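Why do ears go pop?

Have you ever been in a car going up a big hill when suddenly everyone sounds as if they're talking through a pillow? Then you swallow and - pop! - it all comes back. I love that pop. I went hunting for one last October on the road up to Priltley, and got two.

So what's going on in there? Well, a little way inside your ear is a thin sheet of skin called the eardrum. It wobbles when sound hits it, a bit like the top of a real drum. There's air on your side of it and air on the outside too, and it wobbles best when both lots are pushing equally hard.

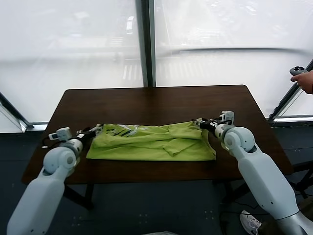

A lime-green T-shirt on a dark wooden table.

Now, the higher you climb, the less the air outside pushes. The air trapped behind your eardrum hasn't caught up yet, so it shoves the eardrum outwards and makes it tight. A tight eardrum can't wobble very well, and that's why voices go muffly.

Luckily you've got a tiny tunnel running from behind each eardrum to the back of your nose. It's called the Eustachian tube (say "you-STAY-shun"). Most of the time it's squashed shut, but when you swallow or yawn, it opens for a moment and lets some air through. 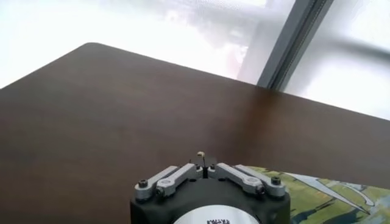 The pop is the tunnel opening! Coming back down, it all happens the other way round, and the eardrum gets pushed in a bit instead. I find that way harder to shift, so I take a drink of water with me and sip it slowly. Yawning is good too, even a pretend one (mine always turn into real ones).

What about when you've got a cold? The tunnel gets puffy and clogged with snot, so it won't open easily and your ears can feel full for days.

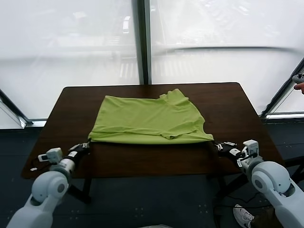

Please don't poke anything in to clear them, not even a cotton bud. The tunnel is on the far side of the eardrum, so you can't reach it that way, and you could hurt yourself. If your ear really aches, or you still can't hear properly after your cold has gone, tell a grown-up so they can ask a doctor or nurse to look inside.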